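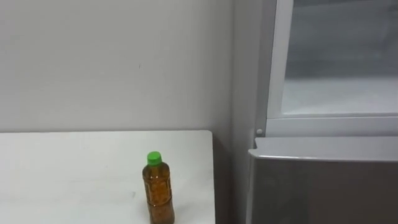
What does the Mukside kit do once it is set up? It fetches items from a fixed spot, puts them away, and logs each move so you can check it later.

Slide 2 – the offer
We reviewed the kit for Eskildsen over 28 working days. The base package is $1,796. The service plan is another $900 a year and covers parts, remote support and software updates. Read both prices out, people always ask.

Slide 3 – the test task
One drink bottle with a green cap, standing on a white table, with the refrigerator to the right of it. Plain wall behind. The job is to pick up the bottle, open the lower door and put it inside. Mention the gap between the table and the refrigerator. The base has to plan for it.

Slide 4 – what is hard
Amber liquid in a clear body can confuse depth sensing. The cap is the easiest thing to find by color. The upper door has a glass panel and the lower one is silver, so the door models are trained separately. Pause for questions.

Slide 5 – setup
Two people, one afternoon. Brullelon supplies the mount, Undelside supplies the charger. Neither is in the base price.

Slide 6 – our view
Good for repeat jobs in one room. Slow with doors. We would not buy the service plan in the first year unless the kit runs daily. The next software release is due in August – skip this line if short on time.

Leave the order form up during questions.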